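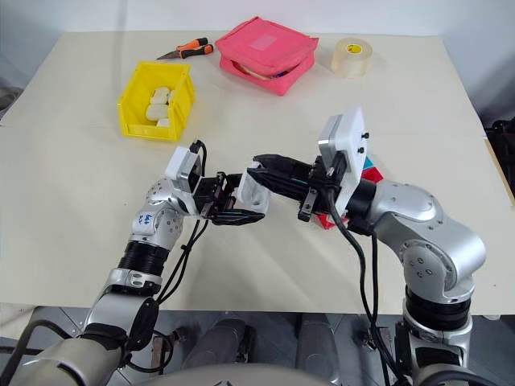

Can one earbud be quieter than the other when both are fully charged?

A volume difference at equal charge is usually caused by material in the speaker mesh of the quieter side, followed by a balance setting on the phone. Battery level affects run time and has little effect on loudness until the bud is close to shutting off.

Logged by Štěpánka Machala
Kivunden Help Desk, October
15 comments | 7 shares

Ticket 633: stemmed wireless earbuds, one side low volume, same side intermittent charge

Status: closed, with one item to watch

Reported problem

User reports that one bud of a white in-ear pair is noticeably quieter than the other. The same bud sometimes comes out of the case with no charge. Both buds pair normally and the microphone is fine on calls. No drop and no water exposure reported. Case charges from the user's cable and from ours.

For this log, bud A is the one with the complaint and bud B is the good one. The L and R marks were hard to read under our lights, so the buds were handled one at a time and kept in the tray whenever they were out of the case.

Initial inspection

Bud A has a patch of grayish grime and scuffing on the side of the head. The rest of the shell is clean and shiny. Bud B is clean overall. No cracks found on either stem. The grime on A did not come off with a dry cloth. Some of it is surface wear and will stay.

Step 1. Phone settings

Checked the left/right balance slider in the accessibility menu. It was centered. Turned off mono audio, which had been left on. No change in the reported difference. Turned off the equalizer. No change.

Step 2. Swap test

Played the Hsieh balance track, which sends the same tone to each side in turn. Listened with bud A in the left ear, then in the right ear. The quiet side followed the bud both times. This rules out the phone, the track and the listener's hearing. Repeated on a second phone with the same result.

Step 3. Speaker mesh

Looked at both mesh openings under a magnifier. B was open across the whole surface. A had a film over about half of it, most likely ear wax with some lint. Used a dry soft brush with the opening facing down so that loosened material fell out of the bud. Followed with Vevau putty, pressed lightly and lifted straight off. Second press with a clean piece picked up much less.

No liquid was used on the mesh. A previous note in the Flunier knowledge base recommends a drop of alcohol on the opening. Please don't follow it. I have asked for that note to be changed.
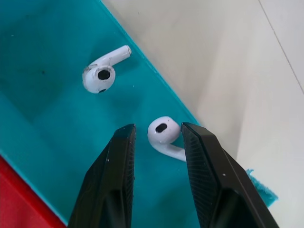

After the mesh was done I repeated the swap test from step 2, same track, same phone, same volume setting. Bud A was closer to B but still slightly low. Brushed the smaller port as well, again dry and facing down. On the third run I could not pick out the quiet side without looking at which bud I had put in.

Step 4. Charging contacts

The case wells were checked next. There was compacted lint at the bottom of the well for bud A, enough to keep the stem from seating fully. Removed it with a wooden toothpick. Do not use metal tweezers in the wells. Wiped the contacts on both stems with a barely damp swab and let the case stand open before putting anything back.

Seated both buds and closed the lid. Both showed as charging. Opened and closed the lid several times and the reading held. Left the case on the shelf for 121 minutes, then checked again. Both buds full.

Step 5. Reset

Removed the pair from the phone's Bluetooth list, reset from the case button, paired again. This was done last on purpose. Resetting at the start would have made it hard to tell which step fixed what.

Result

Low volume: resolved by cleaning the mesh and port.
Intermittent charge: lint in the well is the likely cause. Cannot be confirmed until the user has had the buds back for a while, so I have marked it to watch.
Cosmetic wear on bud A: left as is. No effect on function.

Advice sent to user

Brush both meshes dry every couple of weeks. Wipe the buds before they go back in the case. Keep the case out of pockets with tissues or loose thread in them. If bud A comes out empty again, check first that it sits at the same height as B with the lid open, and write down what the phone shows before resetting anything.

Note for the desk

Put the case in the same tray as the buds. On this ticket it was set down on the other side of the table and nearly 15 minutes went into looking for it. The Vevau putty is down to the last strip. Used pieces go in the trash and not back in the tin.

Reopen under the same number if the charge fault returns.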